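Blog > Kitchen > Bread

Filed under: Baking, Slow Food, Rambling

Last updated: October

So the starter is alive! I wasn't going to write about it until I had a loaf I'd be willing to hand to another human being, and on Tuesday I pulled one out of the oven that qualified, so you're all going to hear about it.

Some background for the new readers. My first two starters died last winter. The first one I forgot in the back of the fridge when we went to see my sister, and the second one turned a shade of pink that I still don't want to talk about (Mortimer Benavides, if you're reading this, thank you for telling me to throw the jar out too). Then Leszek from the Mellor market gave me a spoonful of his, which he's been feeding for years, and told me to stop measuring with my eyes. I had been measuring with my eyes. I thought that was the charm of it.

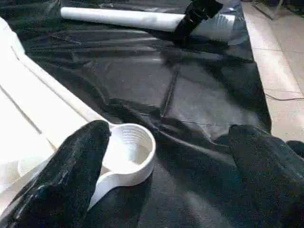 The white scoop, now a permanent resident.

I'm a convert. Same flour, same water, same time every morning before coffee, and within a week the jar was doubling on schedule. I feed it with rye from Zurker on weekdays and plain white on the weekend, mostly because the rye is expensive and I bake for a crowd on Sundays. If you only have all-purpose flour in the house, use it. Mine doesn't seem to mind at all.

The loaf itself is Leszek's recipe with less salt and a much longer rest in the fridge. He does one night, I do two. The dough gets a bit slack by the second morning and you have to be brave when you tip it out — wet hands, quick fold, straight into the pot and don't poke it. I poked the first one. It came out flat as a hubcap, and we ate it as toast for days.
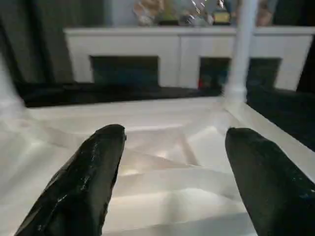 Scoring is still my weak spot. I watched a whole evening of people carving wheat stalks and ferns into their dough, and then I went into the kitchen and made something that looked like a cat had walked across it. One long slash down the side is plenty. The crust opened up nicely this time, with a proper ear on it, and I ate the heel standing at the counter with way too much butter.

Next up is the seeded one. Lionel Parsons left a comment on my last post saying he soaks his seeds overnight and puts the soaking water in the dough too, and I want to try that before the weekend. I also have half a bag of spelt to use up, so if anybody has a spelt recipe that doesn't taste like a doormat, please leave it in the comments!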